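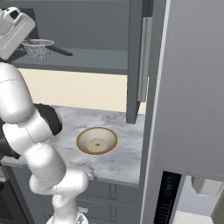

Could we have the kitchen tips all in one place, please, because I keep scrolling back through February's messages to find the one about strainers? So asked a member of the Givthorpe club, and quite right too. We have learned such a lot since we started on the simulated kitchen, and most of it is scattered over chat threads and the backs of envelopes.

So, a page of tips! They come from the whole club, beginners included, and they're for anyone getting a team ready for the student round at Husuvik. The task is the tidy-up one: fetch the strainer from the upper cabinet, bring it down to the worktop, leave everything else as you found it. Sounds easy. It is great fun and it is not easy.

Getting at the strainer

Go for the long handle. The mesh bowl is the bit everybody aims at first, and it's a pig to grip: curved, thin at the rim, and it rolls. The handle is long and straight and gives you much more room for error.

Come in level with the shelf. If you drop down on it from above, you will catch the top of the cabinet sooner or later.

Once you've got hold, lift a little before you pull. Dragging it along the shelf makes the physics go peculiar and the mesh starts to jitter (we lost a whole evening to this and blamed the gripper, sorry gripper).

Minding the cabinet door

Open it all the way and then leave it alone. A half-open door is the worst thing in the kitchen, worse than a shut one.

Check the bottom corner of the door as well as the handle side. It hangs low over the worktop, and your elbow joint can clip it while you are busy watching the gripper. Go round it on the way out, even when the short way looks clear.

The bowl on the worktop

Treat the bowl as if it were your gran's. Knocking it costs 4 points under the Husuvik rules, and a run that was going beautifully can be spoiled on the very last move. We plan a path that swings up and over it, with the arm folded in close until the strainer is past.

When you set the strainer down, put the mesh part on the marble first and let the handle follow. Open the gripper slowly! Slower than that.

Practice habits

Do your first runs at half speed. Our Sokol planner scripts have a speed setting near the top, so there's no excuse.

Save every failed run with a short name that says what went wrong. "Door corner again" is far more use than "test 27".

Change one thing at a time. We did nearly 2,000 runs before we got strict about this, and I'd dearly love some of those back. Run 448 was the first clean one, and no one had written down what we'd changed, so it stayed the only clean one for ages.

Swap drivers often. Fresh eyes spot a lazy wrist angle in seconds.

If you use the Rokeck controller, zero the sticks before each session. Ours drifts left.

More tips are very welcome, especially for the fridge task, where we are still bumping into things. Pop them in the club folder under "Kitchen" and I'll add them here.

Page last updated 2024-07-27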